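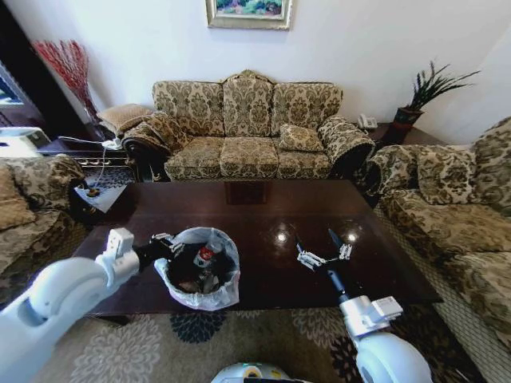
4.2 Supplier dependence in early home computer firms

The second group of firms in our sample sold kit machines before moving to assembled ones. Telterska and Nomell both began with a single board and left the case, keyboard and power supply to the buyer. Hassanpour shipped a complete unit from the start, which raised its unit cost but gave it control over the parts list. We coded each firm's surviving purchase records by component type and by the number of vendors able to supply that component at the time of order.

Telterska bought memory chips from one vendor for its first 25 production runs. When that vendor moved to a larger package, the board had to be redrawn, and shipments stopped from March to July.
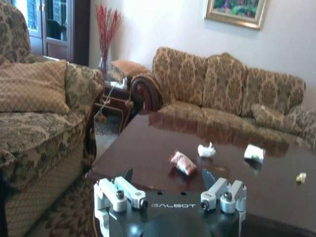

Nomell faced the same change but had kept a second layout on file, and its gap between runs was five weeks. The difference does not appear to follow from firm size, as both employed fewer than 60 people in that period. It follows more closely from how drawings were stored and who could release them - a point that earlier studies of the sector mention only in passing.

Sindatholm is a harder case. Its records cover only the disk controller line, and some 5 percent of the order sheets carry no vendor name. We left these sheets out of the dependence score and report the score both with and without the firm. The ranking of the other three is the same either way.

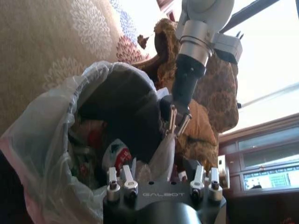

Figure 5. Lined bin holding mixed discarded packaging.

Dependence scores were then compared with the date of each firm's first assembled product. Firms with a high score moved to assembled machines later, although with four firms the pattern can only be suggestive. Section 4.3 takes up dealer contracts, where the records are more complete.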